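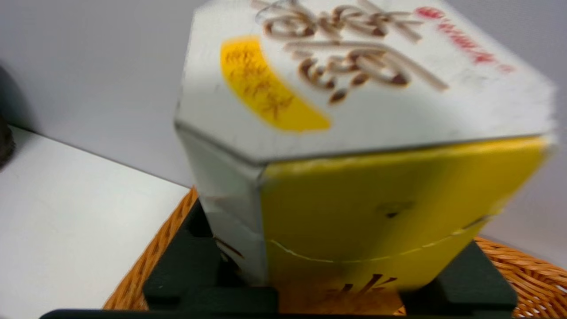

Robot Learning, Handout 11
Motion blur in wrist-camera images: method and first results
Module leader: Fanni Illés

Reading before the seminar: Kulow notes, section 2.

1. Purpose
This handout sets out the method used in the Gavthorpe study of grasping from a wrist-mounted camera. Students are expected to know how the training images were chosen and why blurred images were kept.

2. Background
A camera fixed near the gripper moves whenever the arm moves. Printed lettering on an object may then appear doubled, while large areas of colour and the main edges of the object remain usable. Earlier practice was to discard such images before training. The study asks whether a policy trained without them performs worse when the arm is in motion.

3. Method
Two policies were trained on the same demonstrations. Policy A received sharp images only. Policy B received every image, blurred or sharp. The network, the training time and the order of the demonstrations were held the same. Each policy was then given 55 trials with household containers, including tins and baskets. A trial was counted as a success if the object was lifted and released at the target without a second attempt.

4. Result
Policy A failed in 23 trials and Policy B in 11. Most of the failures under Policy A came during the final approach. The difference was smaller when the arm was slowed.

5. Limits
All trials were run on one arm under fixed lighting. The Porum objects were not included.

6. Seminar task
Propose a test that would separate the effect of blur from the effect of having more training images. Submit one page, with a sketch of the expected results.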